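Introduction to Packaging and Household Materials
Week 4 handout: Folding, creasing and fiber direction
Instructor: Catalina Farías
Lab sections: Tia Bickerstaff

Reading for this week
Course reader, chapter 5. Skip the section on adhesives, which we will cover after the midterm. The Ocampo case study is optional, but question 2 of the homework is easier if you have read it.

1. Sheets and what they do when bent

A flat sheet resists bending in proportion to its stiffness, and stiffness goes up quickly with thickness. Double the thickness of a solid sheet and it becomes eight times as stiff. Packaging makers therefore care a great deal about small differences in board thickness.

When a sheet is bent, the outer surface is stretched and the inner surface is squeezed. Somewhere between them is a layer that does neither, called the neutral axis. Paper and board usually fail first on the squeezed side, where fibers buckle. Cracks on the outside of a fold are mostly a problem of coated board, or of board that has dried out.

2. Grain

Paper made on a machine has a grain. More fibers line up with the direction of travel (machine direction, MD) than across it (cross direction, CD). A strip cut along the MD is stiffer than one cut along the CD. Folds parallel to the grain are cleaner. Folds across it tend to be rough, and on heavy stock they may crack.

To find the grain, cut two strips of the same size, one each way, and hold them by one end. The one that droops more was cut across the grain.

3. Creases and blanks

A crease is a line pressed into the board before folding. The pressing partly separates the layers inside, so the line works as a hinge. A carton is cut and creased in one pass and stays flat until it is set up. The flat piece is called a blank. 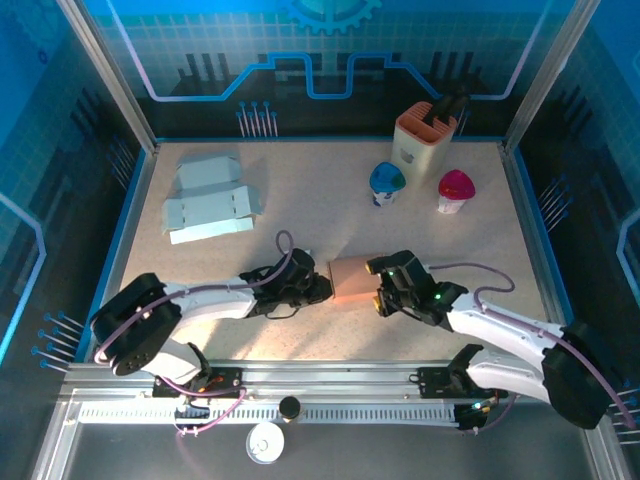
4. Terms to know

Panel: a main face of the finished box.
Tab: a small extension that tucks into a slot or behind a panel.
Slot: a cut opening that receives a tab.
Caliper: thickness of the board. In the US it is given in points, where one point is a thousandth of an inch.
Basis weight: mass per unit area. Our lab stock is 345 grams per square meter.
Springback: the tendency of a fold to open again after the hand is removed.

5. Textiles compared with board

Cloth has very little bending stiffness, and most fabrics can be folded and shaken flat many times. Woven cloth also shears: pull on two opposite corners and the square becomes a diamond. Board does this hardly at all.

A narrow fold in cloth behaves differently from a single layer. The doubled section is stiffer, and thick or fuzzy fabrics make a rounded bend instead of a sharp edge. Length matters as well. A short strip can stand up under its own weight where a long one falls over, and the standard drape tests are based on that.
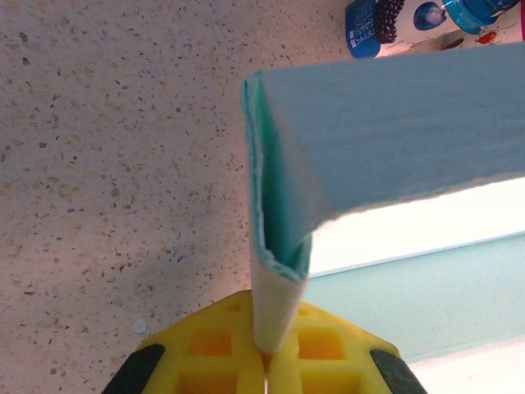

Figure 2. Light blue cloth with the upright section folded back on itself. The inner face is a deeper teal-green.

6. Homework

Due Thursday, June 20, 2024, at the start of lab.

1) Take an empty food carton apart at the glue seam. Sketch the blank and mark the grain direction.
2) Explain why the Ocampo carton was redesigned with its grain running around the box.
3) Fold a strip of office paper and a strip of cotton cloth in half. Press each for one minute under a book and measure the angle of springback.

Lab reports are worth 85 points. Late reports lose 5 points per day. Bring your own ruler.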